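How do you sort a catch-all table without it coming right back?

Posted in Home & Storage

havden_kate

Ok so we have one table by the back door and everything lands on it. Water bottles, snacks, tape, fruit, random lids. I clear it, and by October it was worse than when I started. Bought a plastic container with a lid thinking snacks would go in there, they go NEXT to it. Budget is small, no room for a shelf. What do you do first? Bins? Throw it all out? Help pls

3 replies

Vaughan Stubbs

Been there. Don't buy more bins yet. Sort by where stuff should live, then see what's left over.
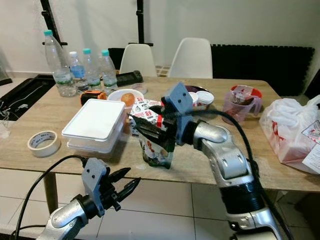
Snack bag, lidded container, bottles at the back. Typical mix.

Order I'd go in:

Bottles first. They take up the most room and it's easy. Partly full ones get finished or poured on the plants, empties go to recycling. Unopened ones back in the pantry.

Then food. Snack bags go in the lidded container, standing up, open ones clipped at the front. If the lid is a pain to get off people wont use it — leave it off for a week and see. Fruit gets one bowl and only fruit goes in the bowl.

Then tools. Tape, tape measure, that kind of thing. One drawer. Masking tape on its side rolls off the table sooner or later, ask me how I know.

Jugs and cups last. A measuring jug is not a storage bin!! I had one stuffed full of junk for a year, and then needed it for pancakes. Empty it out, wash it, back to the kitchen.

Loose lids: try them on everything you own, once. No match, toss.

Took me around 47 minutes the first time, way less now.

nalex232

get a smaller table

fluramex_mom

Mostly agree with Vaughan but I'd keep ONE thing on the table on purpose, like the fruit. A totaly bare table at my house fills up by dinner. Also put the snack container where the kids drop there bags, not where it looks nice. Mine was on a high shelf and it sat empty. Moved it down and it gets used most days — still find wrappers tho.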